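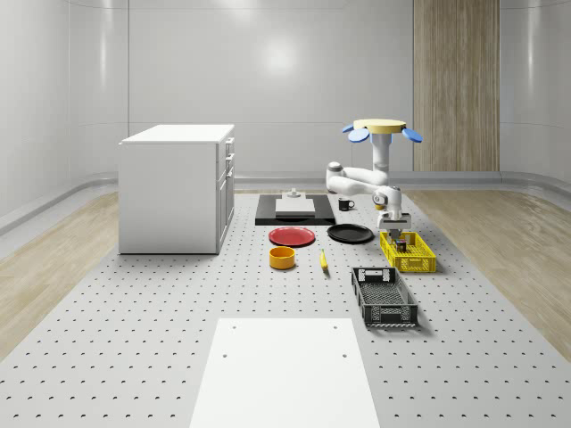

How do I get the musty smell out of a secondhand wool rug?

Hi all! I bought a lovely old rug at the Zidbridge flea market in October (I paid 45 dollars and was very pleased with myself) and now the whole den smells like a wet basement. I've vacuumed both sides twice and hung it over the porch rail for an afternoon. I'd rather not pay the cleaners 180 for it. Any ideas?
kikance1203

Oh, I feel for you, I had the same trouble with my aunt's hall runner. Shake baking soda over the back as well as the front, work it in gently with a soft brush, and leave it overnight before you vacuum. Then do it all again the next day, even if you think it's fine. Mine took four rounds, with a fan going in between, and it's been in my bedroom ever since. Please don't soak it! Wool holds water for ages and you'll be worse off than when you started.
porchlight96

vinegar

Check the back for a glued-on canvas layer first. If it has one and that's where the mildew is, powder won't reach it, and I'd pay the cleaners.
Hayat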